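Search this site Enter keyword Go

Residence Diary, Clavilari House
March, morning entry

The reading room on the second floor was opened at 7 in order that the furnishing of the study tables might continue. The tables themselves were accepted last month. The lighting is still under review, and the office has asked that each lamp be tried on a table before the order with Oksanen is confirmed.

The blue desk lamp was entered in the register under number 304. The color is stronger than the catalog suggested, and I have noted that it may not suit the older rooms on the north side. On a white table it is quite agreeable.
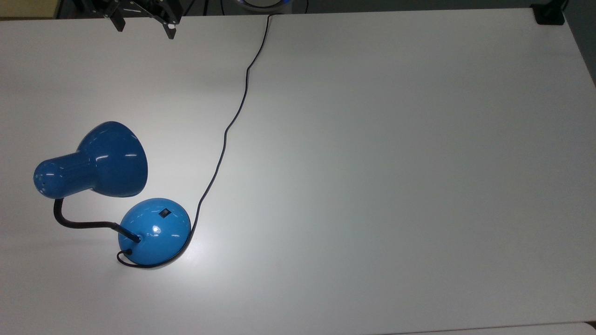
Desk lamp, blue, with flexible neck and switch on the base.

The cord was the subject of some discussion. Residents have asked in past years that cords not cross the writing surface, and the office wishes to honor that request where the outlets permit. I have recommended that cord clips be priced before any further purchase is made. The quotation from Bromix stands at 583 against an allowance of 600, and leaves little for clips.

The shade turns on its neck and may be pointed away from a neighbor, a matter raised at the last residents' meeting.

Remaining for the afternoon: labels for the drawers, the chair invoice, and a reply to Ara concerning the window blinds.

Page last updated: March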